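We use cookies to remember your settings and count visits. Accept | Manage choices

Vokar 2.0 and the trouble with strappy shoes

The new release of Vokar, the grasp planner from the Omik group, comes with a headline claim that deserves a slower read. According to the release notes, the planner now handles "thin and open geometry" out of the box. The proof offered is a set of 2191 simulated picks across footwear, kitchen tools and bathroom clutter, with a success rate that I won't repeat until somebody explains what counted as a success.

Shoes are a fair thing to test on, I'll give them that. A closed shoe is a lump, and most planners can grab a lump. A sandal has straps that stand off the body with gaps between them, and a depth camera tends to fill those gaps in or lose the straps altogether. Vokar's answer is to score contacts on the full mesh and then throw away any that land on parts thinner than a set limit.
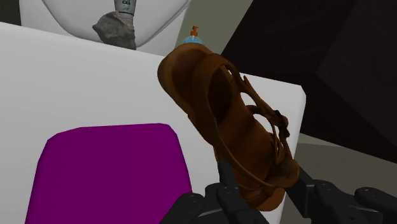 4 min read

The fingers have closed on the lower end of the sandal, well away from the big opening and the fastening on the straps. It's a sensible place to hold it. It is also a place you can pick easily when the simulator hands you the exact shape of the object, and that is my main complaint. Su-bin Kang, who maintains the planner, told me the perception module (Ra) was switched off for the published runs. The poses and meshes came straight from the simulator.

So the number tells us about planning with perfect knowledge. Fine, but then say so on the front page. I ran 300 picks of my own with Ra switched on and simulated depth noise at the default setting, and the planner kept proposing grasps across straps it believed were solid. Raising the thickness limit helped with that and made it refuse objects it used to handle.

There is also the matter of contact. Straps bend. In the default Vokar scenes they are rigid, and a finger that clips one on the way in either stops dead or shoves the whole shoe. Kang says soft bodies are planned for the next version. They were planned in September too.

The tooling is better, and I don't want to be unfair about it. Replays load fast, you can scrub to the moment of contact, and a failed plan now logs which check killed it. If you already use Mudlow for your scenes, the importer works. I'd upgrade for the logs alone and ignore the chart.

Comments (3)

gripe_force: Same result here with Ra on. We gave up on the thickness limit and just mask the straps by hand.

tamsel: Bit harsh. Everyone reports with perfect poses first, it's how you separate the planner from the camera.

gripe_force: Sure, but then put it in the caption of the chart.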